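3.2 Gripper and wrist camera

The arm was assembled in the shared workshop at Tranesstead from a Vollance kit, with the stock jaw replaced by two printed fingers that narrow to a point. Flat pads were tried first. They closed well on boxes and cups but slid off film plastic, which folds away from a wide contact surface. The pointed fingers apply the same motor torque over a smaller area and can close on a gathered section of material.

The camera is fixed at the wrist and looks outward past the fingers. This placement keeps the contact point in view during approach and closing, at the cost of losing the lower part of the image to the gripper housings. We mask that region before the images are passed to the grasp detector. Wiring is left exposed on the bench so that a motor can be swapped in one session.

3.3 Thin plastic bags

Bags were the hardest class in the set of 6 objects. A bag has no fixed outline, and white film on a pale table gives the detector little contrast along the edge. Printed bags were included for this reason, as the print offers texture that plain film lacks. The controller looks for the point where creases converge and places the fingers on either side of it. Figure 2 gives the wrist view with the fingers closed on the neck of a bag.
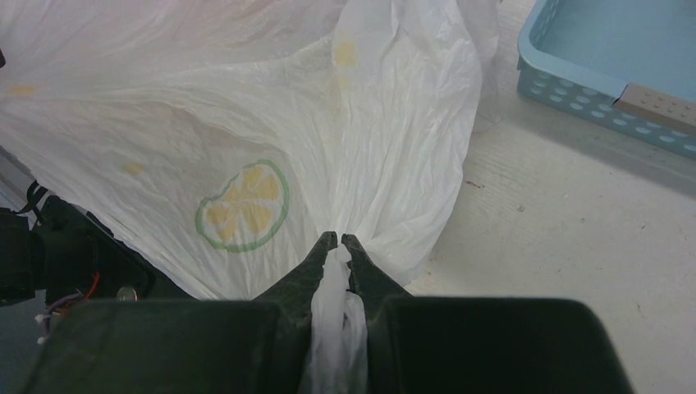 Gimcombe Makers' Club, Robotics Group

Figure 2. Wrist camera view of a grasp on a thin white bag with a lemon print. Creases fan out from the pinched neck.

The print becomes faint where the film is bunched or stretched, so color alone was not used to locate the bag. Crease direction was taken from image gradients in a 40-pixel window and passed to the Naseri planner, which was trained on 3,000 labeled images.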